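Hastgate Dental Group Opens Sedation and Pediatric Suite

22 Mar 2026

Hastgate Dental Group has opened a sedation and pediatric suite at its main clinic, giving families in the area a local option for treatment that previously required a referral to the regional hospital. The suite has 8 treatment rooms, a recovery area and a separate entrance for patients who find a busy waiting room difficult.

The project was designed by the architecture firm Abou Jaoude and completed under a contract signed last October. Clinical equipment was supplied by Skuvum, which will also train staff in the use of the new monitoring systems during the first year of operation.

According to the group, 2,057 children were seen at the main clinic last year. Of these, 1,661 attended for routine examinations and preventive care, including fluoride varnish and sealants. The remaining visits involved fillings, extractions or emergency treatment, and a share of those patients were referred elsewhere for care under sedation.

"Families have been asked to travel and to wait, often with a child who is in pain," said Patricio Arancibia, clinical director of Hastgate Dental Group. "We are now able to examine, plan and treat in one building, with the same team from start to finish."

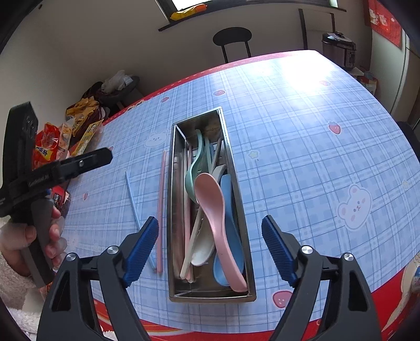 Treatment under nitrous oxide will be available on all clinic days. Intravenous sedation will be offered by appointment only and will be carried out with a dentist anesthesiologist present. Patients referred for intravenous sedation must attend a planning visit, at which a medical history is taken and written instructions on eating, drinking and medication are provided. A parent or legal guardian must remain on the premises throughout the procedure.

The group has also adopted Nakis, a scheduling and records system, across all of its offices. Referring dentists may use it to send X-rays and treatment notes directly to the suite, and will receive a written report after each completed visit. Paper referrals will continue to be accepted until the end of the year.

Fees for examinations and preventive care are unchanged. A sliding scale applies to families without dental coverage, and the group has set aside funds to cover 3,000 preventive visits at no charge during the first two years. Applications for the sliding scale may be made at the front desk or by mail, and should include proof of household income.

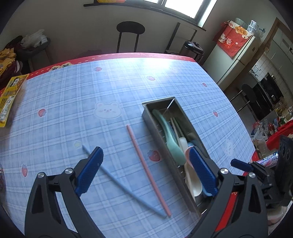 Prevention remains the larger part of the group's work with young children, and its dental health educators will continue to visit preschools and community centers throughout the school year. The sessions cover brushing, the first dental visit and the effect of frequent snacks and sweet drinks on the teeth. Parents are encouraged to offer water between meals and to keep sugary foods to mealtimes. A cheerful table can help younger children settle to a regular meal, and a cloth printed with strawberries, one of them with a smiling face, and a white bear with pink ears suits the purpose well. Educators also advise that a child should have a first dental examination by the age of one, or within six months of the first tooth.

Preschools and community centers wishing to arrange a session should contact the outreach office at the main clinic. Sessions are free of charge and last one hour, including time for questions from parents.

The suite is accepting referrals from general dentists, pediatricians and school nurses. Parents may also request an appointment without a referral for a first examination or for treatment under nitrous oxide. Requests for interpreter services should be made when the appointment is booked.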